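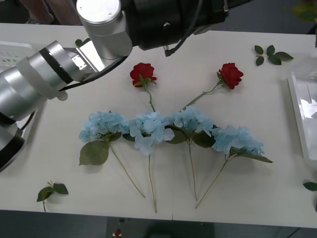 Artificial red roses and pale blue hydrangea stems on a white tabletop.

Premora Opens Plirnholm Distribution Center for Artificial Flowers

PLIRNHOLM, April – Premora, a wholesale supplier of artificial flowers and foliage, has opened a distribution center in Plirnholm. The site replaces the company's leased warehouse in Oltotura and will handle all trade orders for the region.

The building has 11 loading bays and stocks more than 20 stem families, including rose, hydrangea, peony and eucalyptus. Orders entered by 2 p.m. ship the same working day. The minimum trade order is six cartons, and mixed cartons are accepted within a single stem family.

Stock is now labeled by dye lot. Buyers who need matching color across several deliveries can reserve a lot for up to 20 days.

"Color variation between lots was the most common reason for returns," said Leidy Huanca, head of operations at Premora. "Reserving by lot lets a customer finish a job with the same blue they started with."

Freight is handled by Domański under an existing contract. Rates are unchanged.

Trade accounts held at Oltotura transfer automatically. Account numbers stay the same.

Media contact: Wagner Lopes, Premora Trade Office, Plirnholm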